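Rubrique : Vie des ateliers > Rapports d'étape
Dernière mise à jour : 6 juin 2026

Automatisation du poste de conditionnement, atelier de Plelcombe
Rapport d'étape au fonds Brovbridge

Où nous en sommes

La deuxième phase du projet est bien engagée, et nous sommes très heureux de ce que nous pouvons vous raconter ! L'atelier de Plelcombe prépare toujours les mêmes commandes, avec la même équipe, mais la journée n'y ressemble plus tout à fait à celle de l'automne dernier. Le bras Lumbao prend en charge la mise en bac des petits contenants, le geste le plus répétitif du poste et celui dont on nous parlait à chaque entretien annuel (épaules, poignets, fins de matinée pénibles).

Depuis le début de la phase, l'équipe a enregistré 1 892 démonstrations de saisie à la pince à main, dont 692 sur les contenants à couvercle, que le bras attrapait mal au départ. Le prestataire Tolleck s'en sert pour réentraîner le système. Nous avions prévu de lui confier aussi les enregistrements, et nous avons changé d'avis en cours de route : les opératrices et opérateurs connaissent les produits par cœur et savent par où prendre une boîte dont le couvercle ferme mal.

Ce qui change pour les équipes

Six personnes sont maintenant formées à la conduite du poste. Elles lancent le bras, surveillent les arrêts, reprennent à la main ce qu'il refuse et notent pourquoi. Ce carnet des refus, tenu sur papier près du poste, est devenu notre meilleur outil de travail avec Tolleck, et de loin.

La rotation a été revue. Plus personne ne reste à la mise en bac une demi-journée entière, et le temps dégagé va au contrôle des étiquettes et à la préparation des commandes mixtes, que nous faisions jusqu'ici dans l'urgence. Aucun poste n'a été supprimé, conformément à l'engagement pris dans la convention.

Tout n'est pas réglé. Le bruit du compresseur gêne les deux postes voisins, et un devis de capotage est demandé. Les collègues à temps partiel ont eu moins d'heures de formation que les autres ; nous rattrapons ce retard en priorité. Enfin, certains trouvent encore le bras lent quand les commandes s'accumulent, et ils ont raison : sur les formats souples, la main reste plus rapide.

Les séances de démonstration

Elles se font sur table blanche, par périodes courtes, à deux : une personne tient la pince, l'autre prépare les contenants et tient la feuille de suivi. Les patins noirs texturés, fixés par vis au bout des bras verts de la pince, accrochent nettement mieux le plastique lisse que notre premier jeu. L'équipe a pris goût à l'exercice, et les idées de variantes viennent désormais d'elle.

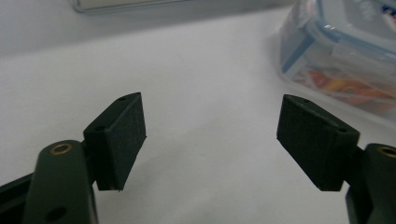
Prochaines étapes

En juillet, nous passerons aux sachets souples, avec 9 références choisies par l'atelier. Le capotage du compresseur devrait être posé pendant la même période si le devis est accepté. Nous souhaitons aussi reporter sur la formation des temps partiels la part du budget de déplacement restée inutilisée, et nous vous adressons la demande d'accord par courrier séparé.

Le relevé des dépenses et la copie du carnet des refus sont joints à ce rapport. Si vous souhaitez voir le poste en marche, venez de préférence le matin, quand les deux équipes se croisent. Elles se feront un plaisir de vous le montrer !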